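Home | Kitchen | Laundry | Floors | Workshop | Ask a question

Looking after wooden floors

Last updated: Oct 29, 2018

Most damage to a wooden floor is done by grit and water. Grit gets walked in and acts like sandpaper. Water gets into the joins and lifts the edges of the boards. If you deal with those two, the rest is small jobs.

Find out what finish you have

Put a drop of water on the floor somewhere out of sight, such as inside a cupboard or behind a door. Leave it for ten minutes. If it sits on top in a bead, the floor is lacquered or varnished, or the oil is still in good order. If it soaks in and leaves a dark spot, the oil or wax has worn away and the floor needs feeding. The spot will dry out by itself.

Old wax goes cloudy when you rub it with a little white spirit on a rag. Do this before you buy anything, as oil will not go into a lacquered floor and lacquer will not stick to a waxed one.

Everyday cleaning

Sweep with a soft brush or use a vacuum cleaner with the hard floor head. Turn off the rotating brush if yours has one. Once a day in the hall and kitchen is enough, twice a week elsewhere.

For washing, use a flat mop wrung out as hard as you can manage. The boards should be dry again within a couple of minutes. Steam mops are sold for wood but I would leave them alone. The same goes for vinegar, which dulls an oiled surface over time.

Go with the grain, and work backwards towards the door. Change the water when you can no longer see the bottom of the bucket.

Keep a dry cotton cloth to hand for the corners and for anything the mop leaves behind. Old pillowcases cut into quarters do well. Wash them without fabric softener, which leaves a film.

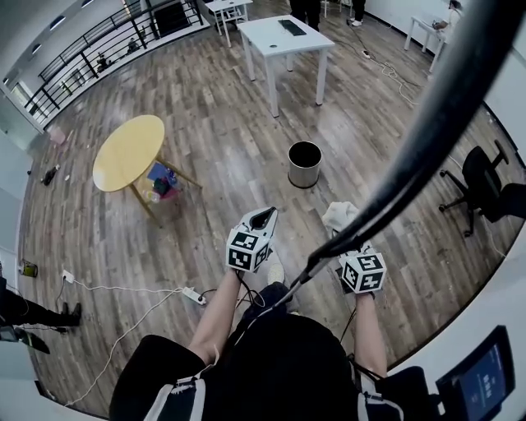
Scuffs and black heel marks

Try a pencil rubber first. If that fails, a clean tennis ball rubbed hard over the mark will shift most of them. On an oiled floor you can use a dab of the same oil on a white nylon pad. Don't use the green scouring pads. They scratch, and the scratches fill with dirt.

Scratches

Light ones on an oiled floor: rub with 400 grit paper along the grain, wipe off the dust, put on a little oil with a rag, and wipe away what is left after fifteen minutes. Lay the rag out flat outdoors to dry before it goes in the bin. Oily rags left in a heap can catch fire.

Deeper ones: start with 120 grit, then finish finer. Keep to the one board if you can, so the edge of the repair falls on a join.

Lacquered floors are harder to patch. A wax filler stick in a near colour hides a scratch well enough. Go slightly darker if you can't match it.

Dents

Lay a damp cloth over the dent and hold a warm iron on it for a few seconds. Lift and look. Repeat until the wood has swelled back up. This only works on bare or oiled wood where the fibres aren't broken.

Squeaks

Work talcum powder into the join with an old toothbrush and walk up and down on it. It lasts a few months. In January, when the heating is on and the boards shrink, you may have to do it again.

Gaps

Small gaps in winter close up by spring. Leave them. Filler put in during the cold months gets squeezed out later.

Furniture feet

Stick felt pads on chairs and tables and replace them when they go hard. Bram Wouters wrote in from Ikville to say that the nail-on sort stay put on chairs far longer than the sticky ones. Check that the nail head sits well below the felt.

Contact | Copyright Drekine Household Pages | Back to top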